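Preguntas frecuentes sobre el rincón de los vasitos

Cocina de Brurnholm > Orden > Preguntas

Actualizado el miércoles 11 de abril

Desde enero nos han llegado 1178 mensajes sobre bandejas, cestas y soportes para tazas, ¡y nos encanta! Hemos juntado las dudas que más se repiten. Si la tuya no está, escríbenos al final de la página y la vamos añadiendo.

¿Qué es exactamente el rincón de los vasitos?

Un trozo de mesa o de encimera donde vive todo lo que se usa para servir algo pequeño: los vasitos con tapa, una bandeja para llevarlos, dos o tres cuencos y alguna copa. En casa empezó como un desastre (vasitos en tres armarios distintos, las copas detrás de la harina) y ahora es nuestro sitio favorito de la cocina. La versión original ocupaba 75 centímetros de encimera, y con eso vamos sobrados.

¿Necesito comprar algo para empezar?

No. Saca primero lo que ya tienes y ponlo todo encima de la mesa, aunque dé pereza. Casi siempre aparece una bandeja olvidada o una cesta que estaba haciendo de frutero sin ganas. La nuestra salió del fondo de un armario donde llevaba desde la mudanza a Brundov.

¿Por qué una bandeja y no una caja?

Porque se ve lo que hay y se coge con una mano mientras abres la nevera con la otra. Nosotros somos muy de bandeja rectangular con asa recortada: entra en el estante, sale del estante y los vasitos viajan juntos hasta la mesa. Las cajas altas nos gustan para la despensa, pero para esto acaban con cosas encima de otras cosas y al final nadie llega al fondo.

¿De qué color la compro?

¡Del que te alegre la mañana! Un color que contraste con la mesa ayuda muchísimo, sobre todo si los vasitos son claros. Sobre una superficie oscura, un rosa o un amarillo se localizan al momento, incluso con el café sin tomar.

¿Los vasitos van en filas o como caigan?

En filas, por favor. Dos y dos es lo más cómodo, con la etiqueta de la tapa mirando hacia ti. Si vas a meter más, empieza por el fondo, que es donde está el asa en la nuestra, y ve acercándote. Deja hueco para los dedos, porque coger un vasito encajado entre otros cinco es un pequeño suplicio.

¿Y cuántos caben?

Depende del diámetro, claro. En una bandeja mediana hemos llegado a poner hasta 12 de los estrechos, aunque así ya no es tan agradable de usar. Para el día a día preferimos ir con pocos y rellenar por la noche.

¿Las tapas se guardan puestas?

Con los vasitos llenos, por supuesto. Con los vacíos hay dos bandos y nos llevamos todos bien. Nosotros los lavamos, los dejamos secar boca abajo sobre un paño y no ponemos la tapa hasta la mañana siguiente. Si la pones con el vasito todavía húmedo, al abrirlo te recibe un olor a armario que no se le desea a nadie.

¿Se pueden colgar copas en un soporte para tazas?

Sí, y quedan preciosas. Los soportes de brazos rizados, los de toda la vida, admiten bien una copa boca abajo si el brazo deja pasar el pie y lo sujeta por abajo. Prueba primero con una de plástico. Las de cristal fino las dejamos en el armario, que ya hemos barrido bastante. Y fíjate en la base: cuanto más ancha y pesada, menos baile cuando cuelgas todo del mismo lado.

Mi soporte se vuelca. ¿Qué hago?

Reparte el peso. Si solo cuelgas una pieza, ponla en el brazo que quede sobre la parte larga de la base (muchas son ovaladas y ahí aguantan mejor). También puedes arrimarlo a la pared del fondo, que además libera sitio delante para la bandeja.

¿Los cuencos van apilados?

En la encimera sí. En una cesta de rejilla colgada, nosotros los ponemos de lado, apoyados unos contra otros, y así se saca el de atrás sin mover toda la torre. Eso sí: dos o tres cuencos y ya. Una cesta cargada hasta arriba pesa lo suyo y hay que mirar bien qué fijación lleva. La primera que puso Ino en su piso duró una cena.

¿Tiene que ser una vajilla a juego?

¡Para nada! Un cuenco verde pálido con otro azul hacen mejor pareja que muchas vajillas completas. Nosotros mezclamos todo lo que sobrevive de juegos antiguos y añadimos alguna pieza con dibujo naranja cuando la encontramos en el mercadillo.

¿Merece la pena una barra con ganchos?

Si tienes pared libre detrás, muchísimo. Empieza con pocos ganchos y de formas distintas: uno doble, uno sencillo, y a ver cuáles usas de verdad. Es normal que al principio alguno esté vacío durante semanas. Luego llega un colador o un trapo y ya tiene casa.

¿Cuánto se tarda en recogerlo después de usarlo?

Lo que dura una canción. Los vasitos vuelven a la bandeja, los cuencos a la cesta y la copa a su brazo. Si siempre se queda algo fuera, apunta qué es durante unos días: lo más probable es que su sitio esté mal elegido y te toque mover la bandeja un palmo hacia donde de verdad dejas las cosas.

¿Dónde dejo los vasitos mientras relleno la bandeja?

Alrededor de ella, de pie y con la tapa puesta, y los vas metiendo de uno en uno. Por eso pedimos siempre un poco de mesa libre a los dos lados. Con la bandeja en el centro, el soporte detrás y la cesta en la pared de la izquierda queda sitio de sobra. 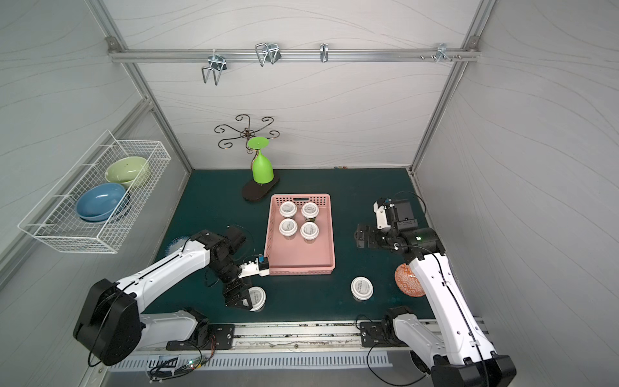
Bandeja rosa, vasitos de tapa blanca y la copa verde lima colgada boca abajo.
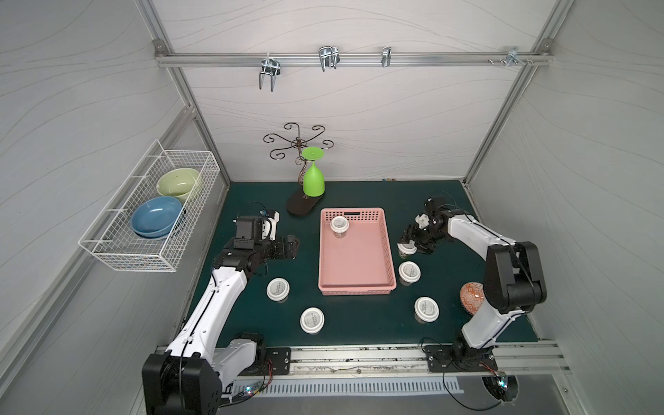 Comentarios

Fabian Leitner: Llevo dos semanas con la bandeja al lado de la nevera y estoy encantado, pero en mi casa las etiquetas de las tapas acaban mirando cada una a un lado. Lo he arreglado con una marca de rotulador en el borde de la bandeja, y ahora hasta mi hijo los coloca bien. Una duda: ¿alguien ha probado a tener dos bandejas, una para los llenos y otra para los vacíos? Tengo sitio, pero me da miedo acabar con vasitos por todas partes otra vez.

Respuesta de la cocina: ¡Qué buena idea lo de la marca, nos la copiamos! Lo de las dos bandejas lo hace Ondrejka desde hace tiempo y le va muy bien, con la de los vacíos en un estante bajo, junto al fregadero. Pruébalo una semana y cuéntanos.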